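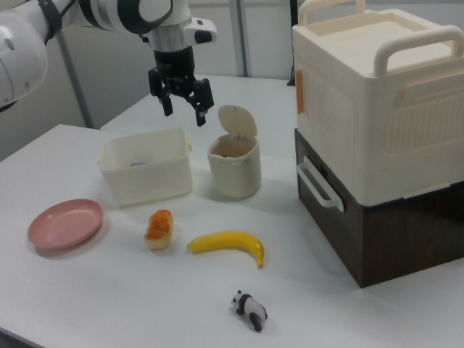
Live Sound and Recording 2, Handout 5
Microphones: what they hear and where to put them

Read this before Saturday's lab and bring it with you. Bring headphones too, closed-back if you own a pair. The lab has loaners, but the pads are getting pretty sad.

Last time we followed the signal from the preamp to the speakers. Now we back up to the very first link, which is my favorite part of the whole course! A microphone is a tiny machine for turning moving air into moving voltage, and every kind does it in its own way, with its own personality.

1. Dynamic microphones

A thin diaphragm is attached to a coil of wire, and the coil sits in a magnetic field. Air pushes the diaphragm, the coil moves, and out comes a small voltage. (Yes, it's a loudspeaker run backward. You can plug a small speaker into a preamp and record a kick drum with it, and we will.)

The moving parts are fairly heavy, so very fast, very high sounds get smoothed over a little. On a snare drum or a cranked guitar cabinet that can be exactly what you want. Dynamics handle high volume happily and don't need phantom power.

2. Condenser microphones

A very light diaphragm sits close to a fixed backplate. As the distance between them changes, so does the capacitance, and the circuit inside turns that into a signal. Light diaphragm, quick response, lots of detail — you hear the pick hit the string, the breath before the line, and the heating system in the next room.

Most studio condensers want 48 volts of phantom power from the preamp. Mute the channel before you switch it on or off. Your ears and the monitors will both be grateful.

3. Ribbon microphones

A strip of very thin metal hangs between two magnets. The sound is soft on top and gorgeous on brass, strings and bright electric guitars. Ribbons are fragile! Don't blow into one to test it, and don't stand it in front of the port on a kick drum. The Brandão ribbon in our locker is the only one we have, so please check it out and return it in its case.

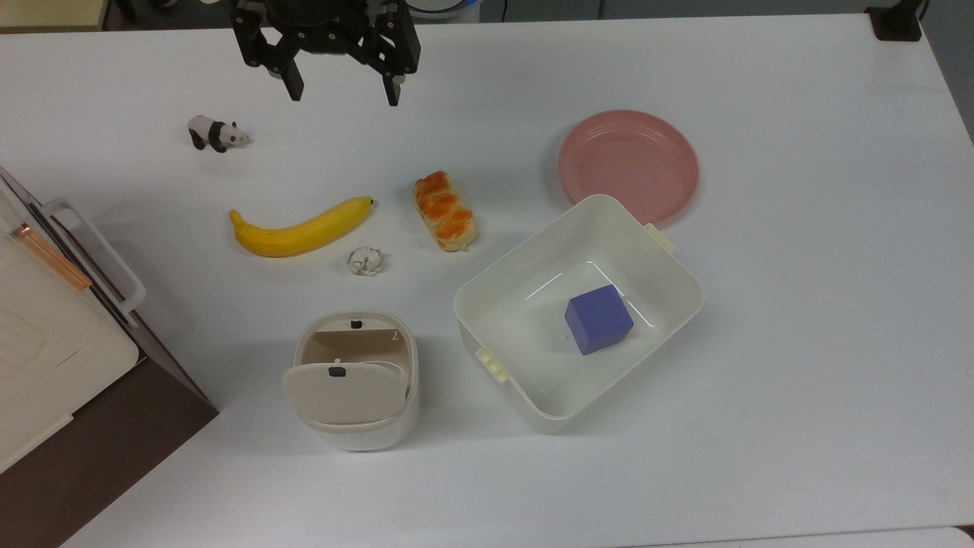

Tabletop with a panda figurine and a banana.

4. Polar patterns

The pattern tells you which directions the mic listens in.

Omnidirectional: hears all the way around. Natural low end, no proximity effect, lots of room.
Cardioid: hears the front best and rejects the rear. Your everyday stage pattern.
Figure eight: hears front and back, rejects the sides. Try it on a singer who plays acoustic guitar, with the side of the mic aimed at whichever source you want less of.

Proximity effect means the bass builds up as you move a directional mic closer. Radio announcers love it. On an acoustic guitar it turns to mud quickly, so listen while you move.

5. Placement

Moving a mic two inches will often do more than any EQ you own. Have a friend play the same phrase over and over while you wear the headphones and slowly shift the mic. Stop when you smile.

For a guitar cabinet, start close to the grille and aim at the center of the cone. That's the brightest spot. Slide toward the edge and the tone gets rounder and darker.

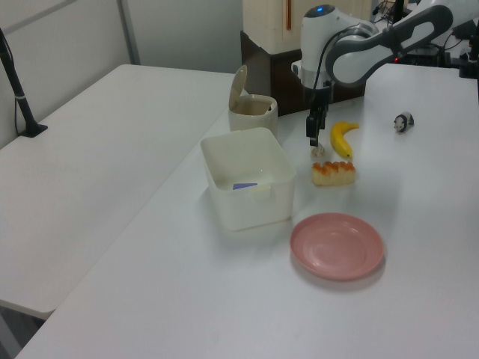 Once you add a second mic, you have to think about phase. Sound travels one foot in a bit less than a millisecond, so a mic farther from the source hears everything slightly late. Combine the two signals and some frequencies cancel. Flip the polarity switch on one channel and compare. If the flipped version sounds fuller, keep it, or move a mic and try again.

The 3:1 rule helps when each source has its own mic: keep the mics at least three times as far from each other as each one is from its own source. It's a starting point and your ears get the final vote.

6. Lab setup

Groups of 2, one station each. Station A has the Tumo dynamic on the small combo amp. Station B has the Usby condenser on acoustic guitar. Record 20 seconds at each position, label the takes as you go, and leave the preamp gain alone between them so the comparison is fair.

Sessions go on the Brovora drive in folder 2262. Reading for next week starts on page 56 of the course pack, and the topic is compression.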